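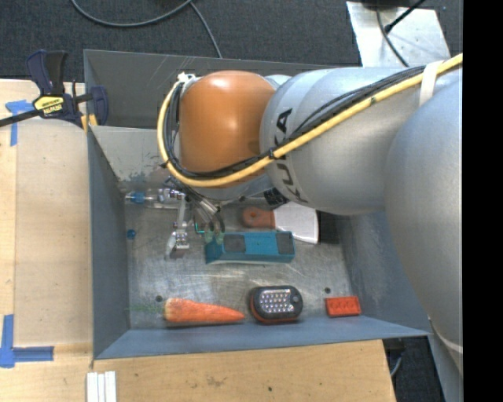 Grey metal bin, small items, September.

Sallolbridge workshop notebook
Entry by Deolinda Arruda. Start of work 9.40 a.m.

The purpose of the session was to review the contents of the grey bin and to settle how it is to be kept from now on. The toy-like cleaver is to remain in the set. Lev Zhuravel has asked that it be entered in the register as "cleaver, toy" and not under "knives", where it was placed in the spring.

Condition of the bin. The floor is brushed metal and is covered in fine swirling scratches. There are thin pale scratches near the upper edge of the back wall, and dark scuffing towards the bottom of the lighter sloping panel. None of this is considered a fault. The floor is still dull silver and takes a soft reflection, so the matt lining sheet quoted for by Rathore should be held over until the lighting has been decided. The quotation stands at 50 per sheet, delivery extra.

Cleaning. A dry cloth only is to be used on the floor. The scouring pads in the Gekow cupboard are withdrawn from use on any brushed surface. Walls may be wiped with a damp cloth and dried at once.

Storage. Items leaving the bin go to the Haltell trays and are signed for on the sheet by the door. No tray is to hold more than 40 items. The register now stands at 2,334 entries, including withdrawn pieces, and the old numbers are not to be reused.

Outstanding:
- Labels for tray 4 to be reprinted in the larger type.
- L.Z. to confirm whether the toy kitchen items are to be kept together or sorted by size.
- Copy of this entry to the Haltell folder.

Work stopped at 12.15 p.m.

2 shares | 3 comments

Comments
L. Zhuravel: Kept together, please. Sorting by size was tried last year and the register became very difficult to follow.
D. Arruda: Noted. The sheet by the door has been amended.
L. Zhuravel: The tray labels are with the printer.

Recent entries
Haltell trays: revised signing sheet
Register numbering and withdrawn pieces
Lining sheets: quotation from Rathore
Gekow cupboard: contents and keys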